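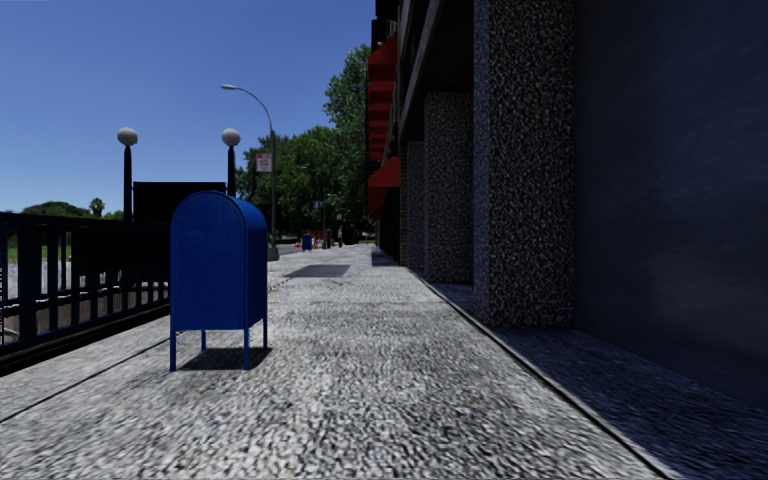 Re: [nakirley-list] October newsletter, last bits

On 1st October the newsletter desk wrote:
> Still short of copy for the back page. Also, can someone
> confirm the print run? I have 400 down from last time but
> there was talk in August of going lower. And is the walking
> route going in or not?

Quick one, on my lunch.

Yes 400, same as before. We talked about fewer but the printer (Plureo) charges nearly the same so no point. Invoice is 226, paid already, reciept in the folder.

Walking route IS going in. Text needs a trim, it was 6 paragraphs and the bit on the old tannery at Zuturia can go, we ran that in spring. Keep the bit about the well. Keep the date too please, 1515, someone always writes in if we get it wrong.

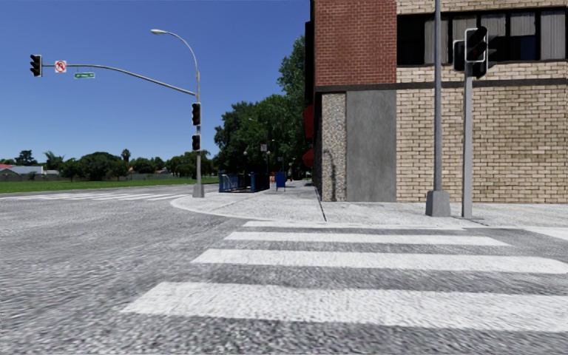
Back page. I'd put the parking letter there, the long one, and cut the second half where it goes over the bins again. Under it a short note on crossing with little ones, as the school has asked twice. Wording can be dead simple: stop at the kerb, look, then walk. Lots of corners are rounded like this one, with the kerb curving away, so pick a spot by the stripes and wait there. Two or three lines, no more.

Quiz answers from last issue still missing btw. I thought Fajardo Books had them as they gave the prize but they say not. Will look in my bag tonight.

Can't do the folding evening, sorry, working. Can do delivery after, the top end of the village only, my knee isnt up to the hill.

Proofs to the list before it goes off please, last time the phone number was wrong on the front.

Must run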